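Startseite | Forum | Webseiten & Shops | Hilfe | Anmelden

Alter Produktkatalog: Weiterleitungen nach Umzug auf neues CMS

Inmaculada Barroso
Mitglied seit Januar

Hallo zusammen,

ich betreue die Webseite von Calvo, einem Hersteller von Armaturen und Kupplungen. Der Katalog läuft noch auf einem selbst geschriebenen PHP-System, das seit Jahren keiner mehr anfassen will. Wir ziehen jetzt auf Pradolis um. Die Produktdaten sind schon drüben, der Import hat bis auf ein paar kaputte Umlaute geklappt.

Mein Problem sind die Adressen. Die alten Produktseiten heißen alle nach dem Muster produkt.php?id=561&kat=4, die neuen haben sprechende URLs, also etwa /kupplungen/schnellkupplung-messing. Insgesamt geht es um 614 Artikel. Viele Händler haben direkt auf die alten Seiten verlinkt, und in gedruckten Katalogen stehen auch welche.

Ich habe es in der .htaccess mit einfachen Redirect-Zeilen versucht, eine pro Artikel. Es passiert nichts, die alten Adressen liefern einfach 404. Eine Testweiterleitung ohne Fragezeichen funktioniert dagegen.

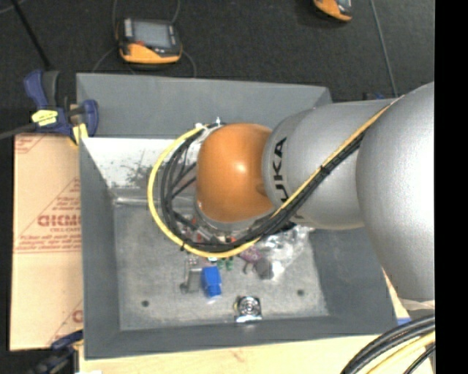 Der Server ist ein normaler Apache bei einem Hoster, auf die Hauptkonfiguration habe ich keinen Zugriff. Eine Liste mit alter ID und neuer Adresse kann ich aus der Datenbank ziehen. Muss ich wirklich alles von Hand eintragen, oder gibt es einen besseren Weg? Und was mache ich mit Artikeln, die es im neuen Katalog nicht mehr gibt?

Danke schon mal
Inmaculada

4 Kommentare | Teilen

Telmo Cordero

Redirect vergleicht nur den Pfad. Alles hinter dem Fragezeichen gehört zum Query-String und wird dabei nicht beachtet, deshalb greifen deine Zeilen nicht. In der .htaccess brauchst du mod_rewrite und eine Bedingung auf den Query-String:

RewriteEngine On
RewriteCond %{QUERY_STRING} (^|&)id=561(&|$)
RewriteRule ^produkt\.php$ /kupplungen/schnellkupplung-messing? [R=301,L]

Das Fragezeichen am Ende des Ziels ist wichtig, sonst hängt Apache den alten Query-String wieder an die neue Adresse.

Für so viele Artikel würde ich das aber nicht in die .htaccess schreiben. RewriteMap wäre die übliche Lösung, geht aber nur in der Serverkonfiguration, und da kommst du nicht ran. Lass stattdessen eine kleine produkt.php am alten Ort liegen. Die liest die ID, wandelt sie in eine Zahl um, schaut in einem Array nach und schickt einen Location-Header mit Status 301. Das Array erzeugst du aus deiner Liste – das sind keine 20 Zeilen Code plus die Daten. Prüfe vorher, ob Pradolis Anfragen an vorhandene Dateien durchlässt. Meistens steht dafür schon eine Bedingung mit !-f in der .htaccess.

Bei entfallenen Artikeln: Gibt es einen Nachfolger, dann dorthin weiterleiten. Gibt es keinen, dann 410 senden und auf der Fehlerseite einen Link zur passenden Kategorie anbieten. Alles pauschal auf die Startseite umzuleiten bringt wenig, Suchmaschinen werten das oft wie einen 404.

Zum Testen erst 302 nehmen. Browser merken sich 301 hartnäckig.

2 Kommentare | Teilen

kuton_fan

Bei uns hat das damals die Agentur gemacht, glaube mit einem Plugin. Schau mal, ob es für Pradolis so was gibt. Bei Clamisis war eins dabei, da konnte man eine CSV hochladen. Ob das mit Fragezeichen in der Adresse geht, weiß ich nicht mehr.

Teilen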